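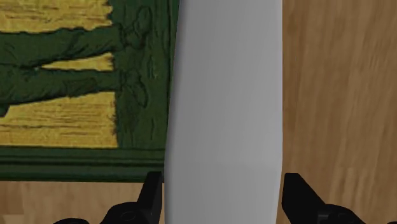
Die Simulation kenne keine Müdigkeit, hatte Clotilde Gautier geschrieben, und deshalb dürfe man ihr die Zahl der Versuche nicht als Fleiß anrechnen. Marites Magbanua las den Satz zweimal und schob das Blatt unter die Tastatur. Es war die letzte Anmerkung zum dritten Kapitel. Abgabe war im September.

Sie hatte 196 Durchläufe gerechnet. Die Greifstrategie hieß Stundis, nach einem Ordner, den jemand vor ihr angelegt hatte. Stundis bekam zwei Kamerabilder, eins vom Handgelenk und eins von der Seite, und sollte daraus entscheiden, wann die Finger schließen. Bei dicken Gegenständen war das kein Problem. Bei dünnen, die auf der Kante standen, schloss der Greifer in 21 Fällen zu früh.

»Zu früh heißt was?«, fragte Jhonatan Correa. Er saß am anderen Tisch und aß einen Apfel.

»Bevor die Finger tief genug sind.«

»Und wenn du die Handgelenkkamera weglässt?«

»Dann wird es schlechter.«

»Und die andere?«

Das hatte sie nicht geprüft. Sie schrieb es auf einen Zettel. Jhonatan warf das Kerngehäuse weg und ging nach Hause.

Gegen acht startete sie die Rechnung ohne Seitenansicht. Der Lüfter wurde laut. Sie rief ihre Mutter an, redete über die Heizung in der alten Wohnung und sah dabei auf die Zahlen. Nach ungefähr 5 Minuten fiel ihr auf, dass die Kurve über der alten lag. Sie sagte, sie müsse auflegen.
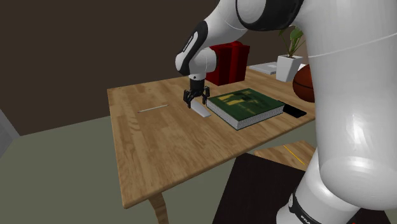

Tischszene aus der Simulation, Seitenansicht.

Die Seitenansicht störte also. Marites ließ alles noch einmal laufen, mit anderen Startwerten, und dann ein drittes Mal. Das Ergebnis blieb. Sie hatte drei Monate an der Verrechnung der beiden Bilder gearbeitet, das ganze zweite Kapitel handelte davon.

Sie zog das Blatt wieder hervor und schrieb unter Clotildes Anmerkung: Kapitel zwei kürzen, Vergleich mit einer Kamera ergänzen. Dann löschte sie in der Gliederung die Überschrift 2.4 und holte ihren Mantel.

Auf dem Flur brannte noch Licht. Régis Besson stand am Kopierer und fragte, ob sie vorankomme.

»Ja«, sagte sie. »Es wird kürzer.«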